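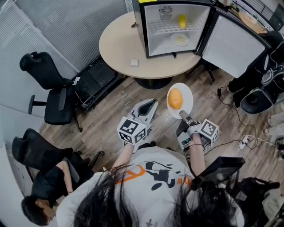 Orange fruit on a round white plate

June 28, 2025 -- by Haris Vlachou
7 min read

Re: Moving old Venoletti files into Plelis without losing the splits

Hi all,

Ristić wrote:

> I have years of household accounts in Venoletti and the laptop it runs on
> is dying. I tried the export to Plelis last night. The checking account
> came over, more or less, but all my split transactions turned into single
> lines with no category. The grocery run that was part food, part cat
> litter, part birthday card is now one lump called "Misc." Also the
> transfers between checking and savings show up twice, once on each side,
> so it looks like I earned a lot more than I did. I wish.
>
> Do I have to fix all of this by hand? There are 3,000 transactions in
> there. And is it safe to keep using Venoletti while I sort it out, or
> should I stop now and go cold turkey?

Oh boy, do I know that lump called "Misc." I went through the same move last August and I still have the sticky notes on the side of my monitor, so let me try to put it all in one place. It's going to be long. Get a coffee.

First the good news: no, you don't have to do it by hand. Your splits are almost certainly still in the Venoletti file, they just didn't make it into the export. The export screen has two formats in the drop-down and it picks the plain one every time you open it, even if you chose the other one five minutes ago (this drove me up the wall). The plain one writes one line per transaction, with one category, and if there's more than one category it gives up and leaves the field blank. Plelis sees a blank and says "Misc." So both programs are doing what they were told, sort of.

You want the one called "Detailed text." It writes a line for the transaction and then an indented line for each part of the split. Plelis can't read that directly, which is where Jitness comes in. If you haven't run into it, Jitness is the little converter that got passed around on this list a while back. You point it at the detailed file, it writes a new file that Plelis likes, and the cat litter goes back to being cat litter.

> but all my split transactions turned into single lines with no category

So, for this part, here's the order I did things in:

1. Copy the whole Venoletti folder somewhere else. The entire folder, with the attachments and the odd little index files. I put mine on a thumb drive and then put the thumb drive in the drawer with the passports.

2. Open the copy in Venoletti, leaving the original alone, and run "Check and repair" from the Tools menu. Mine found two broken entries from a bank feed I'd forgotten I ever set up. Let it fix whatever it finds.

3. Export ONE ACCOUNT AT A TIME using Detailed text. There's an "All accounts" box and it is very tempting. Leave it unchecked. With everything in one file, Jitness loses track of which account it's in whenever an account name has a comma in it, and I had "Savings, house" and "Savings, other." What a mess that was!

4. Run each file through Jitness. Turn on the "keep splits" option. It's off to begin with and I couldn't tell you why.

5. Make a brand new, empty book in Plelis and bring the files in there. Please don't import on top of the one you made last night. You'll spend a week wondering which lines are from which try.

6. Look at one month you remember well before you bring in the next account. I used the month we moved, when every receipt was weird.

About step 3, one more thing. If your account names have accents or other letters that aren't in plain English, check the encoding box. It says "Local" and you want "Unicode." I have a bunch of Greek payees and the first time through, my aunt's bakery came out as a row of question marks. The amounts were all fine, it was only the names, but it meant the auto-category rules didn't match anything.

> Also the transfers between checking and savings show up twice

Yep, same here. Venoletti stores a transfer as two entries that point at each other. Plelis stores it as one entry with two ends. When you import checking, Plelis gets the first half, and when you import savings, it gets the second half and has no clue they're related. I ended up with 189 doubled transfers, and for one shining moment I was rich.

The fix is under Tidy, "Match transfers." It looks for two entries with the same amount, opposite signs, and dates close together, and asks if you want to join them. You can set how many days apart it's willing to look. I'd keep that small. I got impatient and set it to 30, and it happily married my rent from one month to a refund from the next. If your bank is quick, two or three days is plenty, and you can do a second pass for the stragglers.

Do this AFTER all the accounts are in. I did it after the first two and then had to do it again, and the second time around it had opinions about the ones I'd already joined.

The transfers it can't match are usually the ones with a fee taken out on the way, so the amounts differ. Those I did fix by hand. In my case it was one evening with the radio on, nothing terrible. You open the outgoing side, change it to a transfer, pick the account, and put the fee on its own split line. Then delete the lonely incoming one. I made a category just for fees so I could see them all together afterward, and let me tell you, I switched banks over it.

> is it safe to keep using Venoletti while I sort it out

I'd stop entering things in it, but I wouldn't delete it. What I did was pick a cutoff date, the end of a statement, and anything after that went in a paper notebook until Plelis was ready. It was kind of nice, to be truthful with you. My grandmother did her whole house in a notebook. If you keep typing into Venoletti after you've exported, you'll have to export again, and then you're back to sorting out what's old and what's new.

And with the laptop being on its last legs, please do the folder copy tonight, before anything else. The rest can wait as long as it likes.

A few odds and ends that bit me, in no order:

-- Scheduled payments don't come over at all. Neither export format has them. Print the list from Venoletti (Reports, then Upcoming) and type them in fresh. I had a dozen and half of them were for things I'd canceled, so it was a decent excuse for a cleanup.

-- Check numbers go into the memo field. You can move them with a rule in Plelis, or do what I did and leave them there forever.

-- Opening balances. Plelis adds its own "Opening balance" line when you make an account, and the Venoletti file brings one too. If an account is off by exactly the amount it started with, that's what happened. Delete the Plelis one and keep the imported one, which has the right date on it.

-- Attachments. If you scanned receipts into Venoletti they're in the subfolder with the long name, and the file names match the transaction IDs in the detailed export. Jitness ignores them. I've got 300 of those scans and I've never linked a single one. They're in a folder, I can search by date, good enough for me. If somebody on here has a script for this, I would love to see it!

-- Category names. Venoletti lets you have two with the same name under different parents (I had "Gifts" under both Family and Work). Jitness flattens them into one. Rename one of them before you export. I found this out at tax time, so learn from me.

As for how long it all takes, I'd plan on a weekend if you've got only a few accounts. The computer part is quick. It's the looking at things that eats the time, and you'll get sidetracked. I spent a good while on a charge from a hardware store trying to work out what we'd built. (Shelf. It was the shelf.)

When you're done, compare the balance in each account against a real bank statement instead of against Venoletti. My Venoletti savings balance had been wrong for who knows how long, and I nearly drove myself nuts trying to get Plelis to be wrong by the same amount.

One question back to you, and to anyone else reading: does your copy of Plelis keep the cleared marks on imported transactions? Mine brought everything in as uncleared, and I ended up selecting it all and marking it cleared in one go, except for the last statement's worth. I've seen two people on this list say theirs came through fine. It could be a Jitness version thing. Mine doesn't show a version number anywhere I can find, so I can't even tell you which one I've got.

If you get stuck on the detailed export, paste a few lines of it here with the payees changed and I'll take a look. Please don't send the whole file, the list strips attachments anyway and the moderators get a copy of everything that bounces.

Good luck with the laptop,
Haris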